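Sorting Plastic Bottles in the Melis Hall Kitchen

So for my project I picked bottles, mostly because our shared kitchen was drowning in them! I wanted to know if people rinse and crush them before they go in the bin, and whether a sign would help (the Plarnine recycling guide says a sign is the cheapest thing to try, so I went with that).

I went through 285 bottles over 15 days in October, split into 2 piles, crushed and not crushed. Before the sign went up, hardly anybody bothered. Afterward the crushed pile grew a lot, and the bin stopped overflowing by dinnertime – my roommates were thrilled. Labels were the annoying part. I tried peeling them off the first 100 and then gave up, they leave glue all over your fingers and the guide doesn't ask for it anyway.
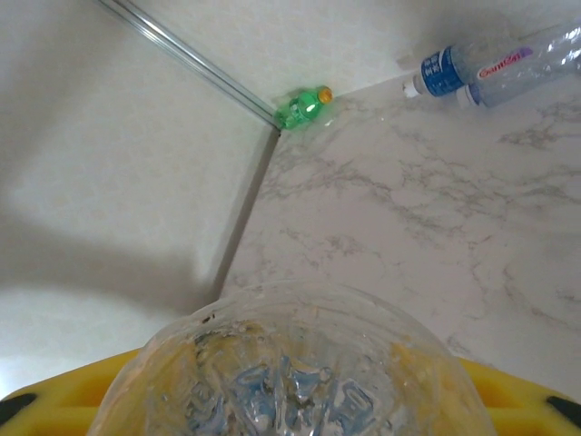
Fig. 1. Clear bottle with a blue label, crumpled, by the marble-patterned countertop.

Next time I'd put the sign up in two kitchens and weigh the bags too, so I'd have something to compare.

Related reports
Compost Bins at Clusbridge
Lunch Packaging Survey, Brindance Cafeteria
Which Sponge Lasts Longest?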